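Packing automation at Givham

Packing automation at Givham refers to the gradual introduction of robot arms at the Givham distribution site, a mid-sized warehouse that prepares mixed grocery and gift orders for small stores. The arms were brought in under a project named Clumon and handle part of the picking and tray-loading work formerly done entirely by hand. The site is often discussed together with its sister warehouse at Xolalpa, where a similar program was started later and on a smaller scale.

Background

Before the Clumon project, orders at Givham were assembled at long benches. Each packer received a printed list, collected goods from crates beside the bench, and placed them in shallow trays that were carried to a separate wrapping area. The work called for few formal qualifications, but experienced packers were noticeably faster than new ones, mainly in judging how boxes of different sizes would fit together.

Turnover at the benches was high in the months before the winter holidays. Complaints about wrist and shoulder pain were recorded more often at the benches than anywhere else in the building. Management cited both points when it proposed a trial of automated packing, and the proposal was discussed with staff representatives over a period of 7 months before any equipment was installed.

Equipment and method

The arms used at Givham carry two-finger grippers, with a small camera mounted near the gripper. Control software was supplied by Grutamska, a firm that had previously worked on bottle sorting. Goods are handled one at a time. The software estimates the position and tilt of an item, chooses a place to grip it, and moves it to the required position.

Rigid cartons with flat sides proved the easiest goods to handle. Bags, nets and soft pouches were more difficult, and most of them are still packed by hand. Printed packaging caused problems of its own in the early stages, as glossy surfaces reflected the overhead lights and led the software to misjudge edges. The lamps over the stations were later replaced with softer ones. 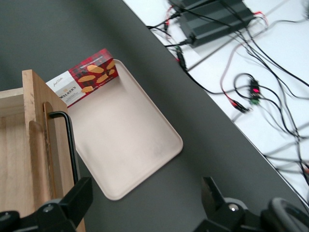
Carton of Walker's shortbread resting against the rim of a tray, with the open fingers of a gripper in the foreground and a wiring area beyond the table.

A carton left leaning on a rim is classed at the site as an "unseated item." The arm may make a second attempt to seat it. If that also fails, the station pauses and a signal is sent to the attendant, who corrects the item by hand and restarts the cycle. Unseated items were the most common cause of pauses during the first stage of the project.

Introduction in stages

The first stage covered 2 stations and was limited to boxed cookies, tea and similar goods. These stations ran only during the day shift, with a technician present at all times. In the second stage the number of stations was raised to six, and the requirement for a technician was dropped in favor of trained attendants. The range of goods was widened to include jars and cans, although glass jars were withdrawn for a time after several were chipped.

A third stage, which would have extended automated packing to the night shift, was postponed in February. The stated reason was the difficulty of arranging maintenance cover after 10 p.m. Night packing therefore remains manual.

Effects on staff

No packers were dismissed as a direct result of the project, under an agreement reached before the first stage. The number of bench positions was nevertheless reduced as people left and were not replaced. A total of 13 employees moved from the benches to the new position of station attendant, which carries a slightly higher rate of pay.

The attendant's work differs from bench packing in several respects. Attendants refill crates, clear pauses, check finished trays and keep a written log of faults. They walk more and lift less. Reports of wrist pain declined among those who changed positions, while reports of eye strain and tiredness from monitoring rose. Rotation between stations and benches was introduced in response, with each period at a station limited to roughly two hours.

Opinion among employees has been mixed. In an internal survey, attendants generally described the work as less tiring, but many said that it offered less conversation than the benches, where packers had stood side by side. Some long-serving packers objected that their knowledge of how to arrange a tray was being used to set up the software without any recognition in pay. A one-time payment was later made to employees who had taken part in this work.

Training

Attendants complete a course lasting 6 working days, given partly at Givham and partly at Xolalpa. It covers safe entry to a station, basic fault clearing, the handling of damaged goods and the use of the log. Electrical faults are excluded from the course and are referred to technicians. Refresher sessions are held whenever the control software is substantially changed.

Use at Xolalpa

The Xolalpa warehouse adopted the same grippers but kept its existing benches, placing each arm beside a human packer. The packer loads soft and fragile goods while the arm places cartons. This arrangement is slower than that of a separate station, but it was preferred by staff in both warehouses when they were consulted, and a trial of shared benches at Givham has been proposed.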